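Travel size mahjong set - worth it or just get full size?

golthorpe_gal
Our group meets at my place and I want a second set I can carry to my sister's. The big one is too heavy. Does anyone play regularly with small tiles? Budget is $2000 NT, bit over is fine.

Tzu-hsuan Yau
I've used small tiles for 2 years. Fine for four adults with decent eyesight. Walls are harder to push forward in one piece, so get racks or a ruler. Play on something smooth if you don't have a mat. Mine have green backs, same kind as these on the white table:
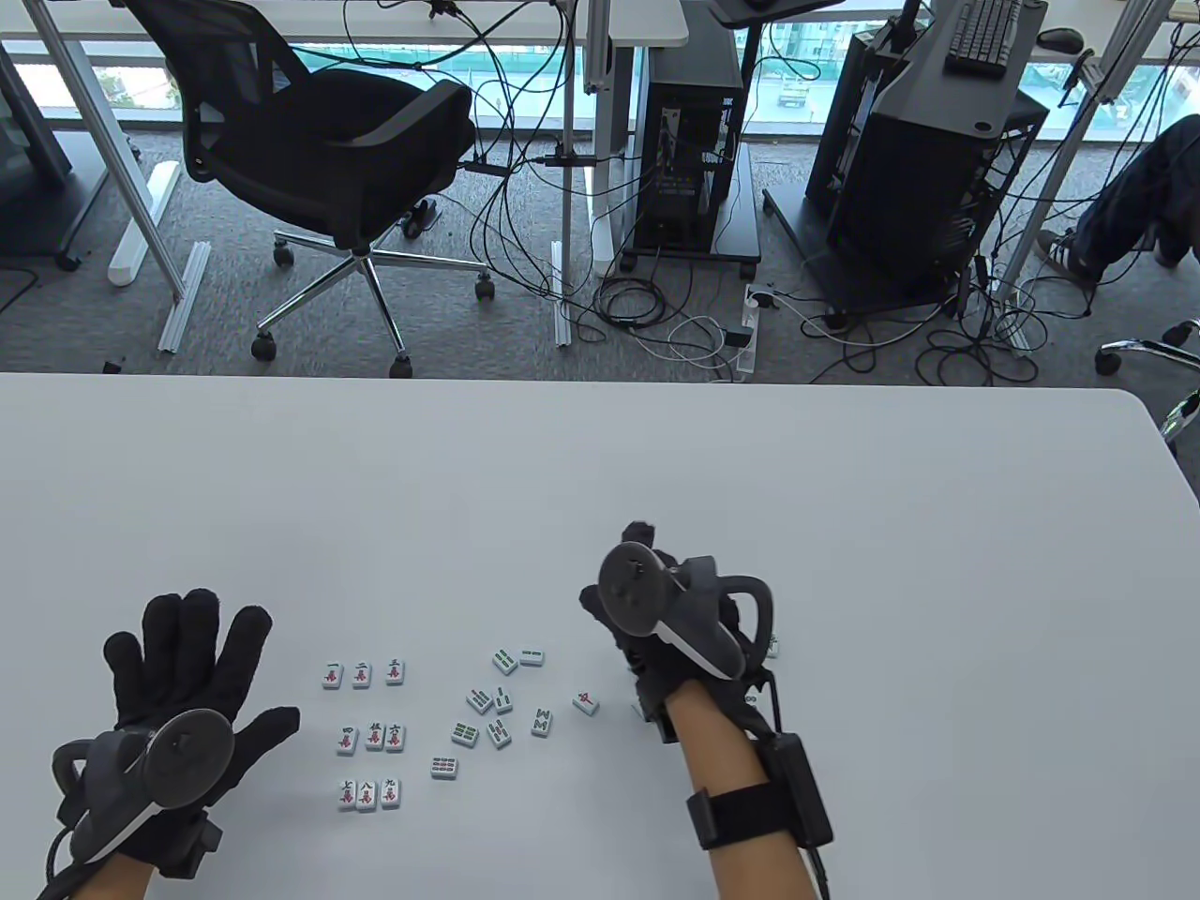
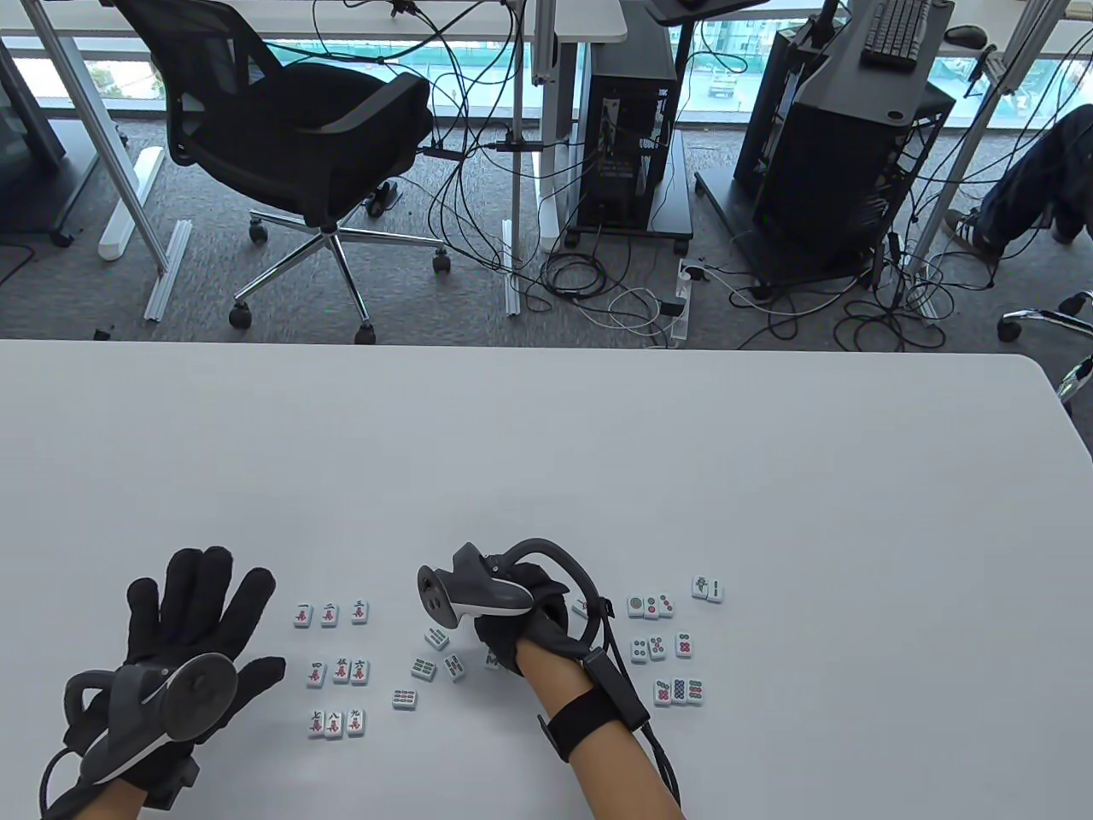
Shuffling takes less room, so you can use a table that would be too tight for a full set. What I don't like is the flowers. The numbers on them are tiny and we mix up the seasons every October when my uncle visits and insists on playing with all eight.

ricepot330
Disagree on small tiles for regular play. We had a Skekeo set and sold it. My mother couldn't tell the 7 and 9 bamboo apart under a lamp. Buy full size and a bag with wheels.

Tzu-hsuan Yau
That's a lighting problem. We play at 8 pm under a kitchen light and my father is older than your mother, I'd bet.

ricepot330
It's the engraving. Shallow cuts, and the paint wore off the winds first. A lamp doesn't fix that.

Châu
Both of you are right depending on the set. Look at the engraving before you buy - run a fingernail over a tile. If you can't feel the circles, skip it. I have a Zevel with deep cuts and it's held up. Case latch broke though, I use a rubber band.

golthorpe_gal
Is the Zevel 16-tile Taiwanese or does it come with jokers? We play 16.

Châu
144 tiles, no jokers. Two spare blanks. Dice are junk, bring your own.

golthorpe_gal
OK thanks. Going to check one in person before I decide. Still not sure about racks, my sister's table is narrow.

ricepot330
Measure the table first. Racks for 16 tiles are longer than you think.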